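Part 3: Setting up the breakfast bench for a shift

I wrote this section for the people who work next to the arms every day, so if you came looking for wiring diagrams, those are in Part 2 (Bogdan Kubiak keeps that one up to date, and he keeps it much tidier than I keep mine). Last edited 3 January 2024.

A little background first. Before we brought in Gakach, which is our name for the two-arm bench, whoever opened the kitchen at Tetport did all the toast and plating by hand. Now the opener sets the bench, starts the routine and stays close by. It's still a job with your hands in it! You just spend more of it checking and putting things back where they belong.

## 3.1 Before you touch anything

1. Sign in on the Naqvi screen with your own code. Please don't borrow the last person's login, even if it's still open.
2. Press **Hold**. The arms won't take a new command until you release it.
3. Look over both grippers. Jaws should be open and empty.
4. Wipe the tabletop with a damp cloth, then a dry one. Go gently over the tape marks, they peel if you scrub.

> **CAUTION:** Hold is a pause. It doesn't cut power. If you need to reach between the arms for longer than it takes to move a plate, use the main switch.

## 3.2 Plate and bread

5. Set the bamboo plate on the table, rim up. I like to give it a little push to see if it rocks, and if it does I swap it.
6. Load the bread routine from the menu. The number is 1433. (The old one, 3661, is still listed and still runs, but it was written for a different plate, so leave it be.)
7. Release Hold, step back and let one slice go through as a trial.
8. Check where the slice ended up. One like this, sitting on the plate with its right edge a touch past the rim, I count as a pass. If half the slice is hanging over, press Hold and recenter the plate before you try again.

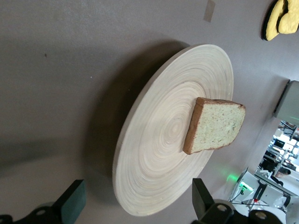
Faisal Bhutto disagrees with me on that last step and asked me to put it in writing: "If the crust is over the rim, I fix it. I'm the one carrying the plate out, and I don't want to be told it passed." Fair enough! So if you're plating for the counter, straighten the slice by hand. The log only wants to know whether it landed on the plate, and you're allowed to care about more than the log does.

We argued a good deal about this kind of thing back in April, when the bench first went in. Some of the morning crew felt they'd become the person who tidies up after a machine. What helped was writing the hand work into the shift sheet as real tasks with real time set aside. If your sheet doesn't have that time on it, tell me and I'll get it added.

## 3.3 Clearing the work area

9. Move containers out of the middle of the table. Lids on, please.
10. Look for lint and crumbs. A tiny white speck is easy to miss on a pale surface, so get your head down low and look across the table toward the light.
11. Leave small squares of tape alone unless Bogdan has told you they're done with.

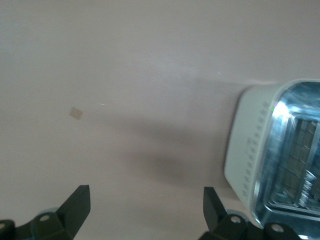
*Tetport Kitchen Automation Team · Bench Guide, Part 3*

**Note:** Shadows fool people as well as cameras. If you think you see a stain, move your hand over it before you go hunting for the spray bottle. I've wiped a shadow more than once.

## 3.4 Toaster, mitts and final check

12. Stand the toaster on the left, slots facing up, with its cord running out to the left so it stays clear of the plate.
13. Put the plate back near the center, empty.
14. Lay the yellow mitts near the front edge, a bit right of the plate. A cuff hanging slightly over the edge is fine, and I find it easier to grab that way.
15. Look for the green lights at the foot of both arms.
16. Compare your table with the photo, release Hold and start the shift routine.

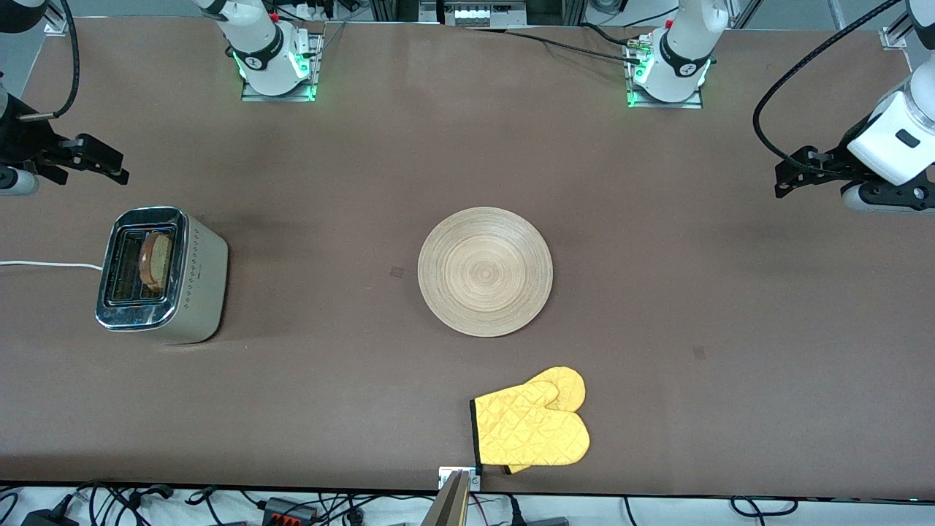 Photo: Saltitz

The toast may be standing in the slot when you walk up. Treat it and the toaster as hot, every time, and put on a mitt before you reach in.

If the routine stops 3 times in a shift, don't keep restarting it. Press Hold, go back to making toast by hand and leave a note on the Naqvi screen. Stopping the bench never counts against you, and your note is how the routine gets fixed. Lane changes and adding a second plate are in Part 4.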